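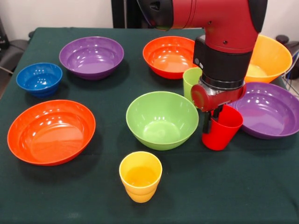
プラスチックの食器が好きだ!と声を大にして言いたい水曜日の夜です。

陶器もガラスも持っているし、もちろん好きなんですけど、毎日手が伸びるのはどうしてもこっち。軽いし、重ねられるし、なにより色がいい。赤、オレンジ、黄色、黄緑、青、紫。棚の扉を開けるたびに、絵の具箱を開けたみたいな気分になります(わかる人、いますよね?)。

きっかけは、駅の向こうの雑貨屋「Kedonik」でした。店先のワゴンに色つきのボウルが山になっていて、1個200円。最初は青い小さいのをひとつだけ買うつもりだったのに、隣に紫があって、その下から黄緑が出てきて……レジに着いたときには両手がふさがっていました。その後もコップを足し、お皿を足し、いまではすっかり一大勢力です。

で、きょう書きたいのはテーブルクロスのこと!

前は白いクロスを使っていたんです。清潔感はあるし、何にでも合うはずだと思って。ところが色の強い食器を並べると、なんだか子どものパーティーの後みたいになる。生成りも試しました。グレーも試しました。グレーは悪くなかったけれど、黄色がちょっとさびしそうに見えて、結局たたんで引き出しの奥へ。

そこへやってきたのが深緑です。「Wan」という生地屋さんの端切れコーナーで見つけて、家で広げてみたら、もう、びっくりしました。オレンジがぱっと浮くんです。黄色は明るく、青は落ち着いて、紫はいつもよりおとなっぽい。同じ緑どうしだから沈むかなと心配していた黄緑も、まったく問題なし。むしろ一番なじんでいるかもしれません。
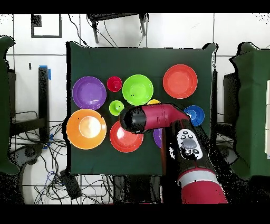 平たいお皿が入ると、またぐっと雰囲気が変わります。ボウルばかりだところころとにぎやかで、お皿が増えると色の面が広くなって、ちょっと絵みたい。わたしは大きいオレンジのお皿を手前に置くのがお気に入りです。小さいコップはお皿のすき間に入れてあげるとかわいい。

並べ方にルールはないんですが、何度もやっているうちにくせのようなものはできてきました。まず一番大きいものの場所を決める。同じ色は隣どうしにせず、少し離す。クロスの緑が見える場所をちゃんと残しておく。ぎゅうぎゅうに詰めると、せっかくの深緑が隠れてもったいないんですよね。

あと、クロスの端はきっちり折り込まないで垂らしたままにしています。角のところにやわらかいひだが出るのが好きで。アイロンは……気が向いたときだけ。

洗い物のときの話も少し。赤とオレンジのボウルは、トマトソースを入れても色移りが目立たないので本当に助かります。カレーは黄色のコップ、ではさすがに食べませんが、黄色い器ならカレーも平気。反対に薄い黄緑は油断するとうっすら染まるので、うちではヨーグルトとサラダの担当です。スポンジはやわらかい面だけ。つやつやの内側に電気の光が映るのを見ていると、傷をつけたくないなあと思うわけです。

しまうときは大きい順に重ねて、一番上に青い小さなボウル。これがぴたっと決まるとうれしくて、食器棚の前でひとりで拍手しています。
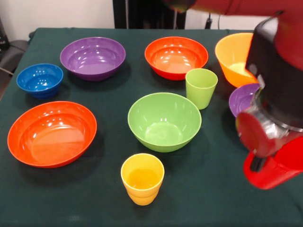

Kondiseckさんからのコメント:うちも深緑のクロスにしてみました!白い食器だと少し重たい感じになったんですが、黄色いコップを足したら急に楽しくなって、夫にも好評です。ちなみに秋はからし色のクロスもいいですよ。紫がすごくきれいに見えます。

からし色!考えたこともなかったです。紫のボウルをのせたところを想像したら、もういてもたってもいられません。次の休みにまたWanの端切れコーナーをのぞいてきます。いい布があったら、11月のうちに並べてみますね。

最終更新:11月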